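3.2 Where things are kept, and what people call the place

We had expected, perhaps a little innocently, that most households would have one proper home for the odds and ends of daily life, and that everyone under the same roof would agree on its name. The 109 households who kept our diaries soon put us right. Spare keys, string, dead batteries and foreign coins lived in drawers, tins, bowls and bags, and quite often in two or three of these at once, so that a mother's "bits drawer" was her son's "the mess" and her husband's "in there somewhere". Erick Kioko, who read every diary twice, has our warm thanks for his patience with the handwriting.

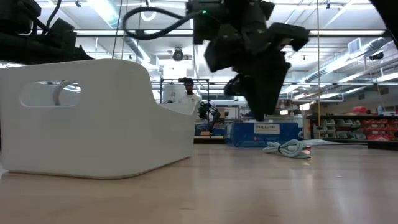 Figure 4. A white plastic bin with a handle cutout, the sort of open container coded as "bin or tub".

3.3 The trouble with leads and cables

Cables deserve a few words of their own, as they came up in the diaries far more than we had planned for. Of the 1,450 entries we coded, 200 mentioned a lead, a flex or a charger, and these were the entries in which tempers ran shortest. People seldom throw a cable away, even when they have no idea what it once belonged to - "it might be for something" was a phrase we grew rather fond of. Figueiredo's earlier work on kept packaging found much the same fondness for the possibly useful, and we follow that study in treating such things as stored and not as forgotten. Coiling a lead and winding it round its own middle was coded as "tidied", wherever it was then put down.

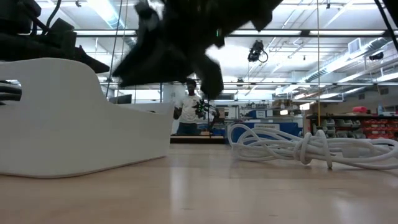 Figure 5. White cable in long loops, wrapped at the middle, beside a bin.

3.4 Limits of the diaries

Diaries flatter their writers, of course, and we suspect that a good many drawers were sorted out the night before the first entry.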